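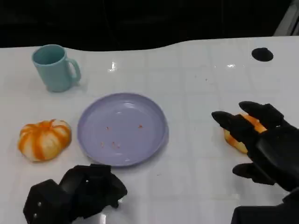 *A teal mug, a lavender plate and a striped pumpkin on a white table in Marirthorpe.*

MARIRTHORPE – A collection of secondhand tableware will go on loan to local households this October, giving people who host fall suppers and coffee mornings an alternative to buying dishes for one night.

The Nolik tableware library opens its shelves in the former shoe store on Trollbridge, next to the bus shelter. Members can borrow plates, mugs, bowls and small table decorations for up to 6 nights at a time. There is no charge for the loan itself, though borrowers leave a deposit that is returned when everything comes back.

Shaohua Qiu, who started the library with her neighbor Radwa Lamrani, said the idea came from a block supper last year. "We had 20 people coming and I owned four plates that I would put in front of a guest," Qiu said. "I borrowed from three houses and spent the next day working out which plate went back to which house."

The two began collecting dishes over the winter. Most came from people moving to smaller homes, and a large box was given by Bai, a lunch counter on the same street that changed its crockery in the spring. The library now has 84 place settings, sorted by color instead of by pattern. Few of the donations arrived as complete sets, and Lamrani said sorting them by color made a mixed table look planned.

"Someone asks for purple and green, and we pull what we have," she said. "The plates won't match exactly. With a cloth and some food on them it looks fine."

Lavender and teal have been requested most often for October, according to Lamrani, ahead of the browns and oranges she had expected. Small pumpkins are also popular. The library keeps a box of seasonal pieces for the middle of the table, and borrowers may take up to two with each loan. Real pumpkins are not lent, but the library will pass on any that are dropped off at the door.

Dishes should be returned washed and dried, with crumbs and sauce removed. Chips and cracks should be reported when the box is handed in. Qiu said a single broken mug or plate will not cost a borrower the deposit, but larger losses will be discussed case by case.

The startup cost was 4,000 dollars, which paid for shelving, stacking crates and a first year of insurance. A little over half was raised at a bake sale and a yard sale in Marirthorpe, and the rest came from small gifts by residents. Rent on the storefront is covered through the spring. After that the library will need either a new space or a regular source of income, and Qiu said a small yearly membership fee is one possibility.

Residents on the upper end of Trollbridge have asked whether crates could be delivered, as the hill is steep and a full box of plates is heavy. Lamrani said there are no plans for delivery this year. A folding cart can be borrowed along with the dishes and should come back with them.

The library is still looking for soup bowls, serving spoons and plain water glasses. It has enough teacups and is not taking more for now. Glassware with gold trim cannot be accepted.

Donations can be left inside the storefront between 4 p.m. and 6 p.m. on days when the shutter is up. New members should bring proof of address and allow ten minutes to fill out the form. Requests for a particular color should be made a week ahead – larger orders, for more than 20 guests, need two weeks' notice.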